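Teaching materials > Robot learning > Handouts

Handout 6: Collecting demonstrations for the key task

Prepared by Amparo Carrasco. Last changed 24th August.

In the last session we spoke about what a policy can learn from examples, and what it can not. Now we go to the practical side. In this part of the course each group will record its own demonstrations, and later you will train on them. Please read everything before you come to the lab room, also the part about labels, which many students leave for the end and then they have to repeat half of the work.

1. What is one episode

One episode is one complete attempt, from the moment both arms are in the start position until both arms are again in the start position. The operator moves the arms by teleoperation and the software (we use Kikolik) saves the camera video, the joint positions and the opening of the grippers, all with the same clock. If the clocks do not agree, the episode is useless for training, even if the video looks very good. Fulgencio Pastor wrote a small check for this. Run it after your first episode and again after any restart.

An episode should not be longer than 45 seconds. When it is longer, usually the operator was hesitating, and the model will learn to hesitate too. It is better to stop, put everything back and begin again.

2. Why we chose keys

Students ask every year why we do not use cubes. Cubes are easy, and for the first handouts they were enough. Keys are thin, they lie flat, they shine under the lamps, and they turn on their ring when you touch them. A gripper finger can push a key for a long way before it takes hold of it. Also the sets are not equal: one ring is bigger than another, a car key has a thick plastic head and is easier to grasp than a flat silver key. So in one small task we have several grasping problems together, and this is good for learning.

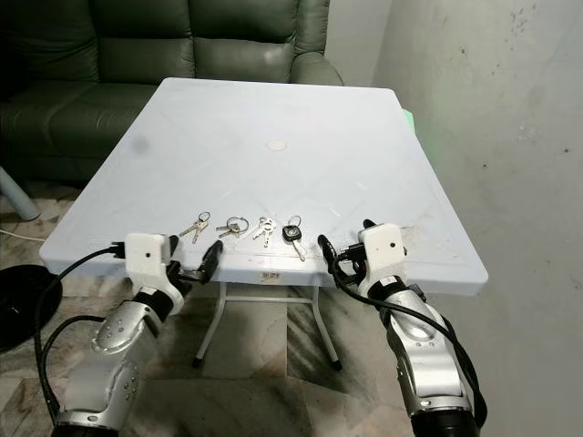 The order of the sets must change between episodes. If the car key is always at the same end, the model can learn the place and ignore the object, and you will not notice it in the training loss. You notice it only on test day. In June the group of Carmela Nieto had this problem: the arm went with great confidence to the old position of the car key and closed on nothing. Their data was clean in all other aspects. They recorded again with a shuffled order and the problem went away.

Change also the angle of each ring, and the distance between the sets. Do not change the height of the table or the position of the robot base in the same session. We want variation in the objects first. Variation in the setup comes in Handout 7.

3. Which arm takes which set

The rule is simple: the left arm takes the sets on its side and the right arm takes the sets on its side. Crossing is not allowed in this exercise. If a set is near the middle, the operator decides before the episode starts and says it aloud, so that the second person can write it in the log. An operator who changes his mind in the middle of the movement makes an example that is very difficult to learn from.

Approach from above and slowly. Try to take the ring or the head of the key, and avoid the blade. Iñaki Manzano recommends to open the gripper only a little more than necessary, and I agree with him - a wide open gripper touches the neighbor set very easily.

4. Failures

Do not delete failed episodes. Mark them. A drop followed by a correct second grasp is valuable, because it shows the model how to recover. Use one of these labels:

ok - the set was lifted and placed at first try
recovered - there was a drop or a slip, and then success
failed - the set was not placed before the time limit
invalid - a technical problem, or a person entered the work area

Only the invalid ones are removed before training. In the Aranda set, which you can download from the course folder, there are 914 episodes and 177 of them are labeled recovered. Look at some of these before you record, it will save you a lot of discussion.

5. What to hand in

Each group gives the raw episodes, the log, and one page of text. On this page please explain how you shuffled the sets and which grasp was most difficult for your operators. I do not need a nice introduction. Spyros Kovačević will read the logs, so write the operator's initials in every line, in the same format.

For questions about the arms, ask Iñaki before you change any limit in the controller. Questions about labels come to me.

Filed under: demonstrations, teleoperation, grasping

Shared 6 times | 0 comments

© Dornon Robotics Course | Contact | Back to top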